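Space Animals Machines Body Earth Ask Us Search

Machines > Robots > Things People Build

How to Build a Robot's Hand Before You Have a Robot

By Kidus Moges
1/29/22

A robot hand is called a gripper. Most grippers don't look much like your hand. They have two fingers, no thumb, and no fingernails. The fingers open, they close, and that is all they do.

Even so, a gripper with two fingers can pick up a lot of what you have at home. It can hold a sponge, a box, or a bottle. The hard part is knowing where to put the fingers and when to squeeze. People learn this as babies, by grabbing things over and over. A robot has to learn it too.

One way to help is to build a gripper with a handle instead of a robot arm. A person holds the handle and does the work. A camera on the gripper records what the fingers do. Later, a computer can study the recording and look for patterns in it.

Despina Radu and Nikola Ristić built a pair of these in the shared workshop in Welton. They named the project Likari. The building took most of August, and then the grippers went home to be tried in a kitchen.

What is it made of?

The body is made of flat black plates. Flat plates are handy if you are building something yourself, because you can draw a shape on paper, cut it out, and see if it fits before you cut the real part. Despina made all her first fingers from cereal boxes. They bent, but they showed her that the fingers were too short.

The plates are held together with bolts and screws. Glue would be quicker, but you can't undo glue. If a finger is in the wrong place, a bolt can come out and go back in somewhere else. Nikola took the left finger off again and again before he was happy with the angle.

On the inside of each finger is a blue pad. The pad does the same job as the skin on your fingertips. Try picking up a smooth bottle while wearing woolly mittens and you will find out why that matters. The bottle slides. Something soft and grippy holds on better, and you don't need to squeeze as hard.

The handle opens and closes the fingers. Pull, and they come together. Let go, and a spring pushes them apart.

Where is the camera?

The camera sits behind the fingers and looks forward over them. It has a very wide lens, so it sees the fingers, the thing being picked up, and most of the room too. A wide lens makes straight lines look bent near the sides. You may have seen the same bend in the peephole of a front door.

The wide view is useful. If the camera saw only the fingertips, the computer would have no way to tell which way the gripper had moved. With a stove and a table in view, it can work out that the stove slid to the left, so the gripper must have gone to the right.

The camera takes 20 pictures every second. Played one after another, they make a video. In 15 seconds you already have a big pile of pictures, and after a few short tries there are more than 3,000.

What do you pick up first?

It's tempting to start with one block on a bare table. That is fine for checking that the fingers close. After that, it helps to go to places where real things are, with other things right next to them.

A cleaning caddy is a good test. Things stand close together in it, and some of them hide behind others. Before the fingers can close on a bottle, they have to get past the rim without knocking into it. With the fingers open wide over the caddy, there's a bottle standing up near the middle and a bumpy sponge leaning in front of it, so the person holding the handle has to choose a way in. 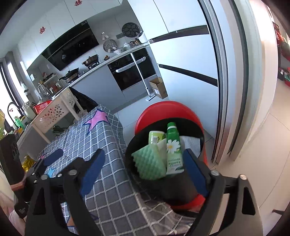 Hard things and soft things

A bottle keeps its shape when you squeeze it a little. A sponge doesn't. It squashes, and the fingers have to close much further before they are really holding it.

Paper towels and cloths are harder again. A cloth can be folded one way today and another way tomorrow, so it never looks the same twice. The best plan is to find a bit that sticks up and pinch that.

Boxes are easy if you grab them across the narrow side. If you try the wide side, the fingers may not open far enough. You can test this with your own hand. Hold up one finger and your thumb, as far apart as they will go, and walk around the kitchen to see what would fit between them.

Why are there two?

Many jobs need two hands. One hand holds a bag open and the other puts something in. One lifts a lid and the other reaches under it. That is why Despina and Nikola made two grippers, each with its own handle, so that a person can hold one in each hand.

Making the second one was faster, but it came out a bit stiffer than the first. Two things built from the same drawing are often slightly different. Nikola loosened one screw by half a turn and wrote that down in the notebook.

Trash is a good job for learning. A bin is round and deep, and things land in it at every angle – a can tips, a box slides in sideways, a wrapper gets scrunched. Nothing is lined up neatly. The lid has to go somewhere as well, and here the red one stands on its edge behind the bin while both blue pads reach over the opening. 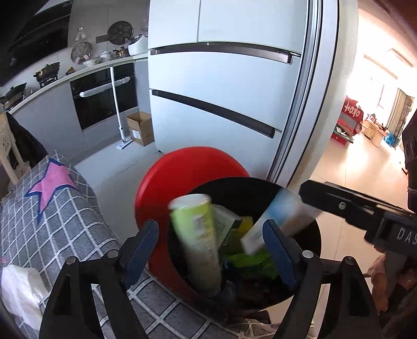
Ishbel Forsyth asked whether the robot would then know how to take out the trash at her house, where the bin is square and lives under the sink. Not from one kitchen, no. A computer that has only studied round bins may get stuck on a square one. It needs recordings from many homes, with different bins and different floors. This is a slow job, and it's the reason people make grippers that are easy to carry.

What goes wrong?

Plenty of small things. Screws work loose, so they need checking before each try. The pads pick up dust and get slippery, and then they need a wipe with a damp cloth. Sometimes a sleeve hangs in front of the camera and the recording has to be done over.

Moving too fast is the most common mistake. When the gripper rushes, the pictures blur, and a blurry picture is hard for a computer to use. Slow and steady hands make better recordings.

Try it with kitchen tongs

You don't need plates or bolts for this. Ask a grown-up for a pair of kitchen tongs and two thick rubber bands. Wrap one rubber band around each tip. Now pick up a sponge, a sock, a small box, and a plastic cup, and put each one in a bowl.

Take the rubber bands off and do it again. Which thing got harder to hold?

Then close one eye and try the sock.

Words to know

Gripper: the part of a robot that holds things.
Lens: the curved, clear part at the front of a camera that lets light in.
Pad: a soft layer that helps fingers hold on.
Recording: pictures or sounds saved so they can be studied later.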